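Tips for coated bottles, flasks and tins in a shared workshop kitchen

Flasks and metal bottles with a painted or powdered finish last for years if the coating is left alone. Most of the damage is done at the sink. These notes are the ones we keep by the kettle at Nikivmont, with additions from Miroslava Pasichnyk.

## Washing

- Use a soft cloth on the outside and a bottle brush on the inside. Green scourers take the shine off gloss paint and leave pale tracks on matte.
- Hand wash unless the maker says otherwise.
- For tea stains, put in a spoonful of bicarbonate of soda, fill with 400 ml of hot water and leave overnight with the lid off.
- Take the seal out of the lid once a week. A wooden cocktail stick will lift it without cutting the rubber.
- Dry the bottom. Water sits under the rim and that is where coatings start to lift.

Matte finishes show grease more than gloss ones do. A drop of washing-up liquid on a damp cloth is enough, then wipe again with clean water.

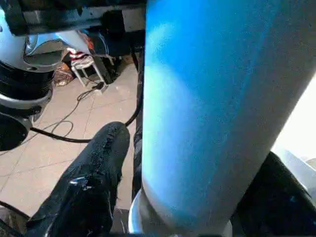 *Blue matte finish, with the silvery-grey rim near the bottom.*

## Handling

Hold a full bottle low down, round the body. Carrying it by the lid loop strains the thread, and the loops on cheaper lids snap. Don't slide bottles along a shelf or bench. Lift them. Grit under the base scratches the shelf as well as the bottle.

If a chip appears, dab it with clear nail varnish once the metal is clean and dry. Keep varnish well away from the mouth of the bottle.

## Flat panels and doors

Plain grey surfaces pick up hand marks along the edges first, so start there and work inwards.

1. Dust with a dry cloth.
2. Wipe with warm water and a little washing-up liquid, top to bottom.
3. Go over it with a second cloth wrung out in plain water.
4. Dry straight away.

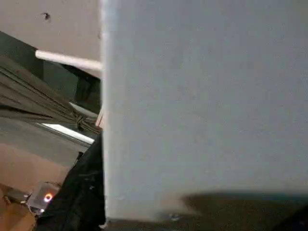
Avoid cream cleaners on anything matte. They polish a patch and you can't get it back. Small white specks are often old paint or limescale: try a thumbnail first, then a cloth soaked in white vinegar held on for a few minutes. Don't use vinegar on stone or bare aluminium.

Shengli Kang uses a strip of old towel pinned over a ruler for the gap under a panel. It wants rinsing often.

## Straps and cords

Loose straps gather dust where they cross. Undo any knots before brushing the cloth, and air it for 24 hours before folding if it has been washed.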